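OK, thread time. I gave up TV for the whole month of May and a couple of you asked how it went, so get comfortable, this is long.

Background: I wasn't a monster about it, but I'd come home from work, sit down "for one episode" and look up at 11:30 with my shoes still on. Four nights a week, easy. My sister Eyerusalem Adugna bet me dinner at Restis that I wouldn't make it to the first Sunday.

Reader, she owes me dinner. She has been very quiet in the family chat.

Rules: no shows, no movies, no watching stuff on my phone in bed and calling it "research." Radio allowed. Library books allowed. Baseball on the radio VERY allowed.

First week was bad. I kept wandering into the room, standing there and wandering back out again. I cleaned the grout. I alphabetized spices, then remembered I own two Cs that are both cinnamon. 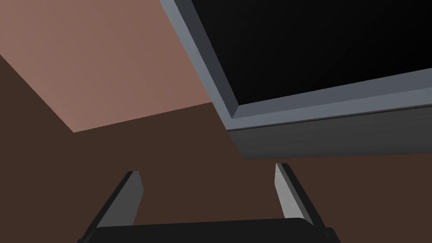
Mohsin Khokhar: did this last year and the first week nearly broke me. what did you do between dinner and bed though?? that's the stretch where I always cave

Mohsin, yes, the dinner-to-bed stretch is the whole thing! I mostly filled it with three stuff-I'd-been-meaning-to-do projects, one of which was a flop. Going in order.

Project one, walking. There's a loop from my place down past the old Pendar bakery and back up the hill, and I did it after dinner almost every night. I now know which houses have good dogs. There's a beagle on the corner who yells at me like I owe him money.

Project two, the long book. I'd had this 515-page history of canals sitting on my nightstand for ages (a gift, please don't ask) and I finished it. All of it! Even the chapter on tolls. If you ever want to hear about lock gates I am available and nobody has taken me up on it yet.

Project three was learning the harmonica. That was the flop. I bought a used Medve for $6 at a yard sale, got as far as half of one song, and then my downstairs neighbor very kindly asked if I was OK. It lives in a drawer now.

What I didn't plan on was cooking more. I used to make whatever took less time than picking a show, so, toast. Now I had these big empty evenings and I started doing actual weeknight food — beans from dry, soup, bread that was 89% successful (the other 11% was a doorstop).
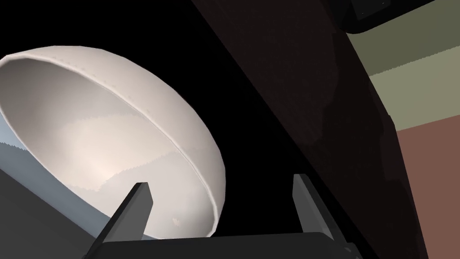 Best thing I made all month was a cold cucumber and yogurt soup with a ton of dill, way too much garlic and a handful of walnuts on top. I ate it three nights running and regret nothing. I'll post the recipe in its own thread if people want it, it's barely a recipe.

Sleep: better. I was in bed before 10:30 most nights, mainly out of boredom for the first two weeks, and after that I just liked it. I quit hitting snooze without ever deciding to.

Stuff I missed: talking about shows with people at work. That one surprised me. Everybody was deep into Plultetti and I had to leave the break room with my fingers in my ears. I'm still not caught up so if you spoil it in my replies I will block you with love.

Stuff I did not miss: the forty minutes of scrolling through menus before picking something I'd already seen.

Did I cheat? Once. I was at the dentist and there was a home renovation show on over the chair. I had both hands on the armrests and a drill in my mouth. I'm not counting it, and Eyerusalem can take that up with my dentist.

So now it's over and I've kept a smaller version going: TV on weekends plus one weeknight, my pick. Some weeks I forget to use the weeknight. Would I do the month again? 100% yes, though probably in the fall, when there's no baseball to lean on and it's a fair fight.

Mohsin, if you want to do October with me, say the word. I have a spare canal book.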